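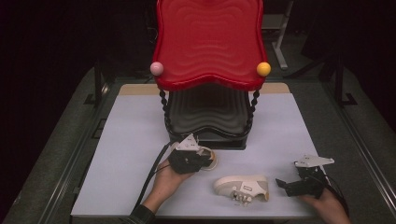

Gerrit Michiels wrote:
I don't believe a word of the 1975 story. Every second seller of moulded plastic kiddie furniture says 1975 now, the way they used to say "retro". Wavy red back, black twisty legs, balls on the corners – that could be any decade with a toy shop in it. Show me a maker's mark and I'll think again.

14 replies · 3 shares

Anouk Hermans wrote:
The mark is the problem, I can't find one. I turned it over and there's only a row of small raised dots under the seat. The woman at the car boot said it was a Revholm and that her sister had it in the nursery in 1975. She wanted 33 for it and I paid that, so yes, I'd like it to be true, but I am asking in good faith. 

Siebe Kramer wrote:
Revholm did make a child's chair with a rippled back. I had the catalogue at one time. Seat and back in two colours, legs like strings of beads. I remember the beads because my brother bit one.

Gerrit Michiels wrote:
You had the catalogue. Have you got it now?

Siebe Kramer wrote:
No, it went when we moved.

Gerrit Michiels wrote:
Right.

Evelien Van Loon wrote:
Can I ask why one ball is pink and the other is more of a yellowy orange? On the ones I've had through my hands they match. I sold two last September, both with a red back, and all four balls were yellow. Either one of these has been swapped or the pink one was red and has faded. If it has faded, why hasn't the back gone with it? That back still has a good shine on it. Old red plastic usually goes chalky if it has been anywhere near a window.

Anouk Hermans wrote:
They both feel the same, same weight, and neither unscrews as far as I can tell. I haven't forced them. I did wonder about the shine too. I've only wiped it with washing-up water.

Evelien Van Loon wrote:
Don't force them. On mine they were a push fit with a peg, and the peg snaps. If you want to know whether it's faded, look at the bit of the ball that sits against the seat. That part never gets light. If it's darker pink or red in there you have your answer.

Ruben Hermans wrote:
I'm with Gerrit for once. There was a run of copies sold under the name Riven, 2000 or just after, and they had this same ripple on both the back and the seat. As far as I know the real Revholm had a smooth seat, so children could slide off it. Ripple on the seat says Riven to me.

Siebe Kramer wrote:
The real one did not have a smooth seat. I sat on it.

Ruben Hermans wrote:
You were how old?

Siebe Kramer wrote:
Old enough to have the pattern on the back of my legs all summer.

Evelien Van Loon wrote:
Both of mine had a rippled seat, for what it's worth, but I couldn't swear they were Revholm either. I listed them as "Revholm style" and they went for 9 each, which tells you how much the name is worth without proof.

Gerrit Michiels wrote:
And that is my point. 33 for a name somebody said out loud in a field. It may be a perfectly nice chair. Does it wobble?

Anouk Hermans wrote:
A bit, on the kitchen floor. The floor isn't level so I can't blame the chair. My niece has been on it and it held, she's four. I'm not selling it, I want to know what I've got and whether I can get another to go with it.

Gerrit Michiels wrote:
Then buy whatever matches and forget the year. Check the legs though. On the bead type the joints between the beads go white before they crack, and on black plastic you'll see it easily. Bend each one gently with your thumb, don't lean on it.

Ruben Hermans wrote:
The dots under the seat might be worth a photo. Smits, who did a lot of moulding for other people, used dots to show which shift a piece came from. That would not prove Revholm but it would count against Riven, who had theirs done abroad.

Gerrit Michiels wrote:
Where does the thing about the dots come from? I've heard it said of Smits and I've heard it said of Lastach, and never with anything to back it up. Half the plastic buckets in my shed have dots on the bottom.

Ruben Hermans wrote:
An uncle who worked at Smits. I grant you that isn't a document.

Anouk Hermans wrote:
Looked inside the pink one with a torch, as far in as I could get. It's the same pink all the way down, no darker. So not faded?

Evelien Van Loon wrote:
Not faded, then. Either somebody put it together from two chairs or it was sold with odd colours. I have never seen an odd pair from new but I haven't seen everything. Two chairs made into one is common enough, people kept the good bits.

Siebe Kramer wrote:
Ours had odd ones. Pink and a sort of orange.

Gerrit Michiels wrote:
You said nothing about that until she did.

Siebe Kramer wrote:
Nobody had asked me. I'll ring my brother and see if he remembers. There may be a birthday photo with the chair in it, my mother kept everything except the catalogue.

Gerrit Michiels wrote:
If there's a photo with a date on the back I'll happily take it all back. Until then it's a red chair.

Anouk Hermans wrote:
Will do the dots tomorrow when the light is better. Legs are fine by the way, no white anywhere on the joints that I can see.

Last updated 2026-07-11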